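Threads > Automation > Working practice

Short thread on bench rules for handheld gripper work. These are the ones we settled on at Stilby in June, and they apply to paper and card tasks.

1/ Clear the table before you start. Only the items for the task stay on it. Bags and drinks go elsewhere.

2/ Every station keeps its number on the framework, and the number goes in the log with each run. We had 1,728 runs in the first batch and only 1,161 had a station number written down. The rest were no use to us.

3/ Envelopes: flaps up at the start.
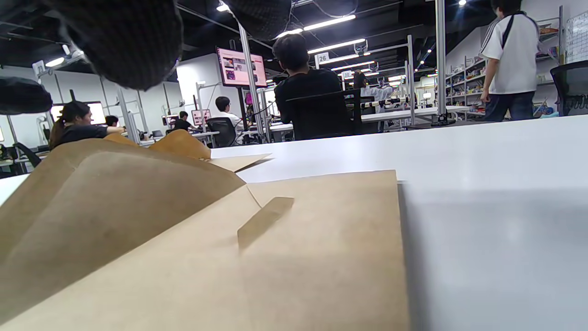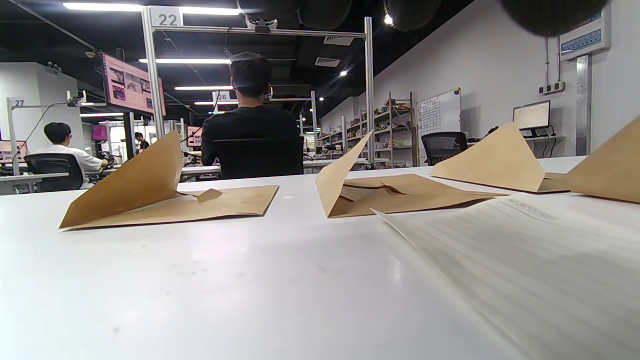

Kraft card and paper on the white tables, other stations in use behind.

4/ Keep the grip pads in view of the camera at the top edge. If you lose them, stop and reseat the mount.

5/ A creased envelope can be used again. A torn one can't.

6/ Two people sign off a change to the rules. Quansah wanted one, Sultley wanted three.

7/ Don't tidy up between runs unless the task sheet says so. Leave things where they landed and log it.

Gloves are still being argued over. I'll post that bit when it's agreed.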